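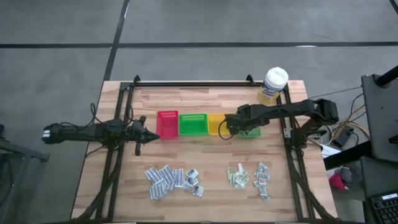

Die Jisura ist eine Robotik-AG, die sich einmal in der Woche nachmittags trifft, und ich schreibe diesen Eintrag, weil ich von Anfang an dabei bin und unser Vereinswiki bisher nur einen einzigen Satz über uns hatte (»macht was mit Armen«, danke auch!). Stimmt ja sogar. Wir arbeiten mit zwei Roboterarmen, die von links und rechts über denselben Tisch greifen, und unsere Hauptaufgabe heißt intern Päckchensortieren: Vorne auf der Holzplatte liegen vier Haufen kleiner flacher Päckchen, dahinter stehen die Plastikkörbe in einer Reihe, rot, grün, gelb und dann noch der kleinere grüne ganz rechts. Jede Sorte soll in ihren eigenen Korb. Klingt nach Kindergarten, ist aber eine ziemlich gemeine Aufgabe, und wir sitzen da jetzt schon das zweite Schuljahr dran.

Name und Entstehung

Jisura bedeutet nichts. Das Wort stand auf einem Zettel mit lauter Fantasienamen, über den wir in der ersten Stunde abgestimmt haben, und der knapp unterlegene Vorschlag Grosora ist dann der Name für unsere Steuersoftware geworden, damit keiner beleidigt war. Gegründet hat die AG Kaan Yazıcı, damals noch in der Zehnten, inzwischen kurz vorm Abi. Er hatte vorher zu Hause mit Servos gebastelt und wollte etwas machen, bei dem zwei Arme zusammenarbeiten und sich dabei möglichst nicht verprügeln. In der ersten Zeit waren wir eine sehr kleine Runde, mittlerweile sind wir 13 Leute aus verschiedenen Klassenstufen, und der Raum ist an manchen Nachmittagen schon arg voll.

Die Sponsorensuche hat uns fast mehr Zeit gekostet als das Programmieren. Am Ende hat uns die Firma Yüksel aus dem Gewerbegebiet mit Profilen und Kabeln geholfen, und seitdem steht ihr Name auf unseren AG-Pullis.

Aufbau

Der Tisch hat eine Platte aus hellem, gestreiftem Holz, und rundherum sitzt ein schwarzer Rahmen aus Profilschienen. An dem haben wir gefühlt ein halbes Halbjahr herumgeschraubt. Der Rahmen ist für uns der Bezugspunkt für alles: Die Koordinaten werden von der vorderen linken Ecke aus gemessen, und wenn jemand gegen den Tisch läuft (passiert), muss wenigstens nur die Kamera neu eingestellt werden.

Die Arme heißen bei uns schlicht Links und Rechts. Es gab Versuche, ihnen richtige Namen zu geben, aber sobald es hektisch wird, ruft sowieso jeder nur noch »Rechts, stopp!«. Beide haben einen Greifer vorne dran und ein Kabelbündel, das mitwandern muss. Über Kabel könnte ich hier einen eigenen Artikel schreiben. Zu kurz, und der Arm bleibt bei weiter Streckung hängen, zu lang, und die Schlaufe fegt dir die Päckchen vom Tisch. Wir haben uns irgendwann angewöhnt, vor jedem Lauf beide Arme einmal langsam durch den ganzen Arbeitsbereich zu fahren und dabei nur auf die Kabel zu schauen, sonst auf gar nichts.

Die Körbe haben Löcher in den Wänden und stehen direkt aneinander. Das mit dem Aneinanderstellen war eine längere Diskussion! Mit Abstand dazwischen ist das Ablegen leichter zu programmieren, dafür fällt alles, was ein bisschen daneben geht, in die Lücke und ist für den Greifer dann kaum noch zu erreichen. Stehen sie dicht an dicht, landet ein verrutschtes Päckchen schlimmstenfalls im Nachbarkorb und zählt als Fehler, aber der Lauf geht wenigstens weiter.

Die Aufgabe

Ein Lauf ist vorbei, wenn alle Haufen weg sind oder wenn 90 Minuten um sind, je nachdem, was zuerst kommt. Meistens kommen die Minuten zuerst. Die Haufen werden von Hand hingeschüttet und absichtlich nicht ordentlich gelegt, und wer schüttet, darf an dem Tag nicht programmieren, damit niemand sich die Sache heimlich schönlegt.

Das Schwierige ist das Flache. Ein Würfel steht einfach da und wartet, bis man ihn packt, aber so ein Päckchen liegt platt auf dem Holz, und der Greifer muss irgendwie unter die Kante kommen. Unsere ersten Versuche sahen so aus, dass der Arm das Päckchen liebevoll über den halben Tisch geschoben hat. Danach haben wir schmalere Backen ausprobiert und einen anderen Winkel beim Anfahren, und das wurde deutlich besser. Richtig eklig bleibt es, wenn zwei übereinanderliegen. Dann nimmt der Greifer gern beide, und eines davon fällt unterwegs ab, natürlich immer über dem falschen Korb.

Dazu kommt das Erkennen. Wir haben eine grün-weiße Sorte, die findet die Software fast im Schlaf. Die weißen mit blauem Aufdruck und die weißen mit dunklem Aufdruck werden dagegen ständig verwechselt, besonders wenn nachmittags die Sonne flach reinkommt, und bei den weißen mit Rot drauf kommt es darauf an, wie viel vom Aufdruck überhaupt nach oben zeigt. Wir haben inzwischen für jede Sorte ungefähr gleich viele Trainingsbilder gesammelt, insgesamt fast 200, und ja, ich weiß, das ist wenig. Wer neu dazukommt, darf erst mal fotografieren. (Es gibt Kekse.)

Wie die Arme sich absprechen

Das ist der Teil, auf den Kaan am meisten stolz ist, und ich finde, zu Recht. Am Anfang haben wir den Tisch einfach in zwei Hälften geteilt, und jeder Arm durfte nur auf seine Seite. Sicher, aber langweilig und vor allem langsam: Sobald eine Hälfte leer war, stand der eine Arm nur noch herum. Jetzt reserviert Grosora für jede Bewegung ein Stück Luftraum, und der andere Arm darf erst hinein, wenn es wieder frei ist. Wenn beide zum gleichen Korb wollen, gewinnt der, der schon etwas im Greifer hat. Haben beide etwas, gewinnt Links — das ist reine Willkür, wir haben gewürfelt.

Es gibt immer noch Situationen, in denen beide höflich aufeinander warten und gar nichts mehr passiert. Dafür haben wir eine Zeitgrenze eingebaut, nach der Rechts ein Stück zurückfährt und es noch einmal probiert. Schön ist das nicht, und in der AG gibt es eine Fraktion, die das gerne komplett neu schreiben würde. Ich gehöre dazu, habe aber bisher immer eine Ausrede gefunden.

Ablauf eines Nachmittags

Erst wird aufgebaut und die Kabelrunde gefahren, dann wird der Stand vom letzten Mal gezeigt. Danach teilen wir uns auf: Ein Teil sitzt an der Bilderkennung, ein Teil an den Bewegungen, und wer gerade keine Lust auf den Rechner hat, druckt oder feilt an Greiferbacken herum. An den Tisch dürfen immer nur 2 Leute gleichzeitig, und einer davon hat die Hand am Notaus. Das ist die einzige Regel, bei der wir überhaupt keinen Spaß verstehen. Zum Schluss kommt noch ein Lauf mit allen als Publikum, und der geht erfahrungsgemäß schief, auch wenn es vorher fünfmal geklappt hat.

Wettbewerb

Einmal im Jahr fahren wir zum Vidmont, einem Schülerwettbewerb für Sortier- und Greifaufgaben. Beim ersten Mal sind wir im vorderen Mittelfeld gelandet, mit einem Lauf, bei dem Links nach der Hälfte wegen eines lockeren Steckers ausgefallen ist und Rechts alleine weitergemacht hat. Das hat uns einen Sonderpreis für Durchhaltevermögen eingebracht, den wir dem Arm gewidmet haben. Beim Vidmont bekommt man die Päckchen erst vor Ort zu sehen, man muss die Erkennung also im Wettbewerb selbst nachtrainieren, und deswegen üben wir das Einlernen neuer Sorten gerade mehr als alles andere.

Offene Baustellen

Das Protokoll der Läufe ist lückenhaft, vor allem aus der Anfangszeit, da haben wir vieles einfach nicht aufgeschrieben. Die Anleitung für Grosora passt an mehreren Stellen nicht mehr zum Programm (Kapitel zur Kalibrierung bitte ignorieren und lieber fragen!). Und wir suchen noch jemanden, der nach Kaans Abi die Bewegungsplanung übernimmt — Vorkenntnisse sind nett, aber Geduld mit flachen Päckchen wäre wichtiger.

Stand dieses Eintrags: 20. Februar 2025. Ergänzungen gern direkt hier eintragen, Tippfehler auch.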